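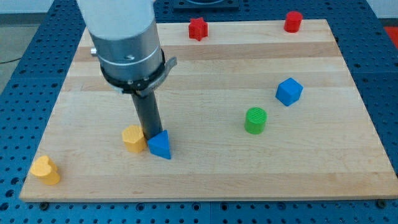 Robot arm with a rod end effector over a maple board, beside a blue triangular prism.

Korel Racket Sports Coaching Listings – README

Version 3, released 13 December 2023

Summary

Korel is a table of coaching sessions in badminton, squash and table tennis. It covers public sports halls and private clubs in Loltthorpe and the towns next to it. Each row is one recurring session at one venue. The release holds 3000 rows from 624 venues. It is maintained by Lokbridge and is meant for work on place search, schedule matching and price comparison.

Files

sessions.csv – one row per session
venues.csv – one row per venue
levels.txt – the five skill levels and the wording used to assign them
changes.txt – edits between versions

All files are UTF-8 with Unix line endings. Fields that contain commas are quoted. Empty fields mean the source gave no value; zero in a price field means the session is free.

Fields in sessions.csv

session_id: integer, stable across versions
venue_id: matches venues.csv
sport: badminton, squash or table_tennis
level: 1 to 5, see levels.txt
age_min, age_max: whole years, may be empty
weekday: 1 to 7
start, end: local time, 24-hour
courts: number of courts or tables booked for the session
coach_ratio: players per coach, as stated by the venue
price: per player per session, in local currency
term_only: true if the session stops during school breaks

Collection

Listings were copied from venue web pages and printed timetables during August. Where a page and a timetable disagreed, the timetable was kept and the row was marked in changes.txt. Monthly fees were divided by the number of sessions in the month. Joining fees are left out.

Duplicate rows were merged with Ignacio, the in-house matching script, using venue, sport, weekday and start time. Sessions that share a slot but differ in level are kept as separate rows.

Known problems

Levels are assigned from the venue's own wording, and clubs do not use words like "improver" in the same way. Level 3 is the least reliable.

Squash is thinly covered outside Loltthorpe. Several clubs there list court hire only and give coaching times by phone.

coach_ratio is often empty for adult sessions. Do not fill it with the mean – junior groups are larger and will pull the figure up.

Summer timetables differ from winter ones at halls attached to schools. Rows with term_only set to true should be checked before use in any live service.

Changes from version 2

The fields courts and term_only are new. The old field fee_type was dropped. Venue addresses now follow a single format, with the postal code in its own column.

Terms of use

Free for research and teaching with credit to Lokbridge. Coach names and phone numbers were removed before release and must not be added back from other sources.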